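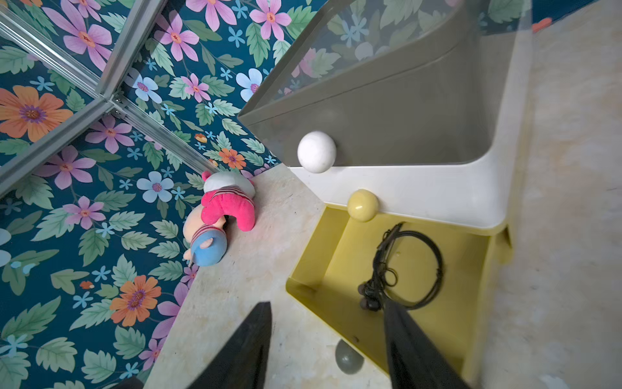 Slide 1. Cabinet with the yellow drawer, flowered wallpaper.

Flurnov licensed lines talk, notes, V.H. May version, NOT the old one

Hi, Vibeke Hauksdóttir, product side at Flurnov. Desk gadgets, small stuff with characters on it. Key lights, cable clips, the little speakers. Thank Brotley for the room. Phones on silent, mine too.

Going to talk about second waves. First wave of a character line is easy to get excited over. Second wave is where we lost money, then made it back. So that's the next half hour.

Slide 2, the speaker range
Bitar. For anyone who hasn't met them: a bear family, comic strip first, then stickers, then us. We signed for 3 characters. Papa, the twins (count as one, long argument with the licensor, skip unless asked), and the snow hare.
Hold up the hare. Pass it round. GET IT BACK, it's the only sample with the right ears.

Wave one sold through in 31 shops. Small gift shops mostly, couple of museum stores. No big chains. People bought the hare for themselves and the bear for somebody else. We only know that from the gift wrap requests, so don't oversell it.

Slide 3, what we did wrong
Wave two, same shape, new colours. We thought colour was enough. It wasn't. Shops already had the hare in white, why would they want it in grey. One shop owner in Brotley told me her customers figured the grey one was dirty. Pause for laugh, if there is one.

Also packaging. Window box in wave one, closed box in wave two becuase it was cheaper to ship. Nobody could see the face. Face is the whole thing. Slow down here.

Slide 4, the fix
Pulled what was left. 353 units back to us. Reboxed by hand, in my office, window boxes again. Took ages. Put a little card in with the strip the character comes from. Cost us next to nothing, licensor already had the artwork.

Then brought forward the badger, who was supposed to be wave three. Minor character, shows up in the strip maybe once a month. Fans went mad for him. Lesson: ask the fans before you ask the licensor's style guide. (Say that nicer, someone from Bitar is in the room.)

Slide 5, approvals
This is the bit people will want. Go slow, leave it up.
- send colour chips first, before any moulds
- one person signs off, get the name in writing
- photos on a grey background, daylight, no filters
- ask what the character is never allowed to do. Badger is not allowed to hold food. Found out late
- leave room in the schedule for their holidays as well as yours

Story here about the scarf. Short version!! Hare wears a red scarf in the strip, but only in winter stories. We moulded it on. Licensor said then it's a winter product. We said it's a speaker. Went back and forth for weeks. Ended up with a scarf that comes off, and now people lose them and email us for spares. We sell the spares. Don't say the price.

Slide 6, Jimwood
Our moulder. They've been good. Minimum run dropped to 50 a colour once they had the badger tool, so now we can try an odd one without betting the year on it. That's how we did the lavender twins. Did fine at the comic fair, sat on the shelf everywhere else. Knowing that at fifty is a lot cheaper than knowing it at a full run.

If running late jump to slide 8. Slide 7 is just the shelf display stuff.

Slide 7, shelf displays
Cardboard stair, three steps, hare on top. Shops threw out the ones that were too deep for the counter. New one is narrower. Ask shops for their counter depth, they all know it. One demo speaker wired in, volume capped, or the staff will unplug it by lunch. I would.

Slide 8, what's next
Badger in his raincoat. Charging stand version of Papa, ears hold the cable. NOT announced yet so say "another Papa" and leave it there. Check with licensing before I show the drawing.

Sound check on the demo, play ten seconds only. The tune is from the strip's cartoon short, we're cleared for product use but not sure about events.

Questions
Someone will ask about royalties. Can't give the rate. Can say it's on wholesale, not retail, and that you should read the bit about returns twice.
Someone will ask about knock-offs. Yes, there are some. Ears are wrong.
Is there a headphone version, no. Kids' sizes are a whole other safety test.

Order forms on the back table, pens too. Collect the hare.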